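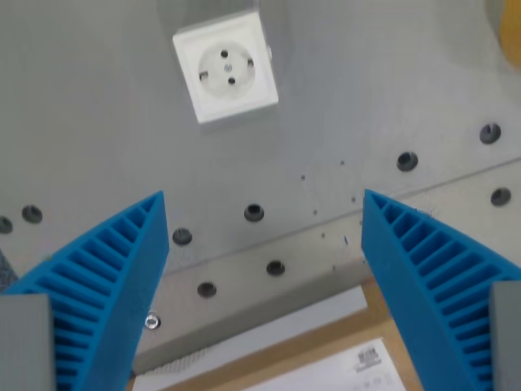 Bright blue, ribs and all.

Home | Blog | Recipes | About

24 January 2021

I finally made a rye sourdough I'm proud of, and I can't stop talking about it! My starter came from Gudrun Lenz, who has kept hers going in Zosville for 20 years, and it smells like green apples (mine always smelled like paint).

The big change was patience. I used to shove the dough in the oven after an hour because the kitchen was cold and I was hungry. This time I gave it nearly 5 hours on top of the fridge – and wow, it rose right up to the rim of the pan. Then 90 minutes in the oven, lower than I'd normally dare, and a whole night wrapped in a towel before cutting. That last part was torture.

The crumb is dark and a bit sticky, so good with salted butter. I had three slices standing up. In February I want to try it with caraway and maybe some molasses, if there's any left at the store.

671 shares | Leave a comment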